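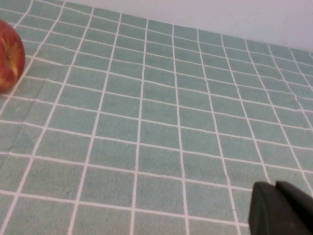 Mitra Kermani wrote in after the last post to say that a television award given over a video link has no business calling itself a ceremony, and that the Flesinis jury should have waited until May. I disagree on the second point. The eligibility window closes before then, and a drama held over would have competed against its own second series.

The results, for anyone who missed them: Trandlow took 4 prizes from 19 nominations. Varela took 3, including best limited series for Wendley, which I had placed last on my own list. 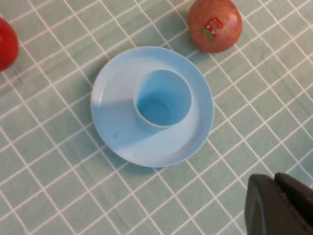
The voting rules explain most of this. Each juror ranks the full shortlist, and the lowest title drops out until one passes the halfway mark. A series that is many people's second choice does well under that method – Wendley was plainly one of those. Trandlow's titles split the first preferences between them.

Gijs Verhoeven's supporting actor prize was the only one I predicted correctly. His speech ran to 40 seconds and the sound dropped out twice.

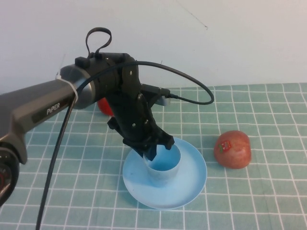
Next year's changes

The jury will publish its round-by-round totals. Elfriede Gisler has asked for the same in the film categories, so far without a reply. I will redo my table when the totals appear.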